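Home | About us | News | Projects | Press | Contact

Fluria opens toy and game lending library in Widham

January 11, 2021

Families in Widham will be able to borrow toys, puzzles and board games for up to 3 weeks at a time from April, when Fluria opens its first lending library in the former Pathak shoe shop on the high street.

The library will start with 240 items, all of them second-hand. They include building bricks, wooden train sets, jigsaws, dressing-up clothes, musical instruments and games for older children and adults. Membership costs £8 a year for each household, and there is no extra charge for borrowing. Households receiving free school meals will pay nothing.

Fluria has run a toy repair and reuse service by post for the past four years. Customers of that service had often asked whether they could borrow items for a short time and send them back, but the cost of postage made this hard to offer. A shop that people can walk to removes that cost.

"Most children play hard with something for a few weeks and then want something else," said Shanti Kandpal, who manages the reuse service and will run the library. "We had parents paying full price for large sets that were back in a cupboard by half term. Borrowing suits that pattern much better, and it suits small homes as well."

A trial took place in the town last year with 70 households. Items were collected from a doorstep rota and each was checked and cleaned before it went out again. Construction toys were the most requested type, followed by floor puzzles. Board games went out most often at weekends and in the school holidays. The trial also showed that people wanted longer than the two weeks first offered, and the loan period has been changed to match. 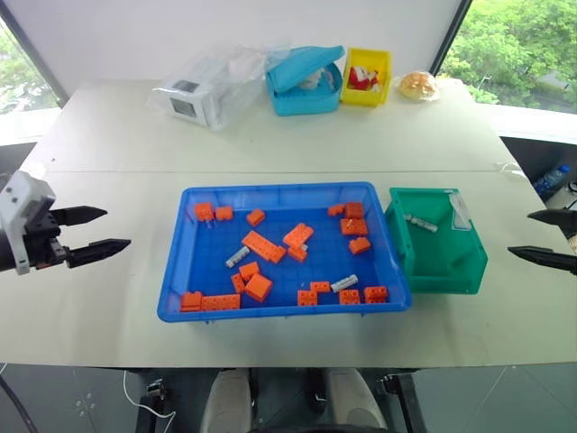 Every item will be checked when it comes back. Plastic toys are washed in warm soapy water, rinsed and left to air dry. Wooden items are wiped down, and fabric items go through a hot wash. Returned toys will then be set aside for three days before they are put back on the shelves. Fluria will keep this waiting period in place for as long as public health advice makes it sensible, and will review it before opening.

Members will not be fined for lost pieces. Sets of bricks and similar toys will be weighed on the way out and on the way back in, so that staff can see whether a set needs topping up. Spare parts are kept from toys that are beyond repair. Where a missing piece makes a game unplayable — a jigsaw with a gap, or a board game without its dice — members are asked to say so when they return it.

The catalogue will be kept on Kina, a booking system that Fluria already uses for its repair work. Members will be able to look up what is in, reserve an item and choose a collection time online. Anyone who would prefer not to use the website can telephone or call in during opening hours.

The shop will open on Wednesday and Friday afternoons and all day on Saturday. The entrance is level with the pavement, and there is space inside for prams and wheelchairs. Collection will be from a table at the door if restrictions on indoor visits are still in force in April.

"We would rather open in a small way on time than wait until every shelf is full," said Shanti Kandpal. "The first months will tell us what people in Widham want to borrow, and we will buy and repair with that in mind."

Fluria is also asking for donations of toys and games in working order. The library is most in need of large floor puzzles, marble runs, toy kitchens and strategy games for ages ten and over. Soft toys, car seats and electrical items without a battery cover cannot be accepted. Donations should be clean and, where possible, bagged with all their parts. Drop-off dates will be listed on the Fluria website once the shop fitting is finished.

Households can register their interest now. Those who took part in the trial will be contacted first and will have their first year's membership free of charge.

Notes to editors

Fluria repairs and resells used toys. The Widham library is its first public premises. Interviews with Shanti Kandpal can be arranged by telephone or video call through the Fluria press office.

Share this: Facebook 8 | Twitter 3 | Email
0 comments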